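Journal > Diary > Winter

Newer Older Archive About

December 25, 2022

Merry Christmas from the kitchen table, where I have been proofreading footnotes in my pajamas since breakfast. I know, I know. But the Cedholm Review (our little undergraduate journal, for anyone new) goes to the printer in February and I'm the one who said yes to the essay section, so footnotes it is!

I read the Onsri essay again with my coffee. It's the one on medieval letter writers and whether they meant their letters to be private, and I love it more each time — but it was 800 words over when it came in and it's still 200 over now. I keep cutting a sentence and then putting it back. The writer has been so nice about it too, which makes it worse.
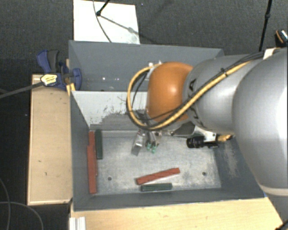

Then there's the citation problem. Half our authors use one style and half use another, and one person seems to have made up a style of their own (kind of pretty, with the dates in the margin). I've fixed 100 notes so far out of 293. My plan was to stop at noon and I stopped at two, when my mother took the laptop away and handed me a bowl of potatoes to peel.

The other thing on my mind is the cover. We're still going back and forth between the Fester paper, which is creamy and thick and costs too much, and the Vukham, which is thinner but takes ink really well. I've got a sample of each in my backpack and I keep taking them out and rubbing them like a weirdo. I think I'm a Fester person. The budget is a Vukham person.

Snow this evening, big slow flakes, and pie for the second time today. I want to get to note 150 before bed but there's a movie on in the next room and I can hear everybody laughing, so I'm going in.

Comments (3)

marginalia_fan: Team Fester! Last year's cover curled up on me by spring.

pie4breakfast: Dates in the margin sounds great, can you keep it?

oldreader: Close the laptop. Merry Christmas.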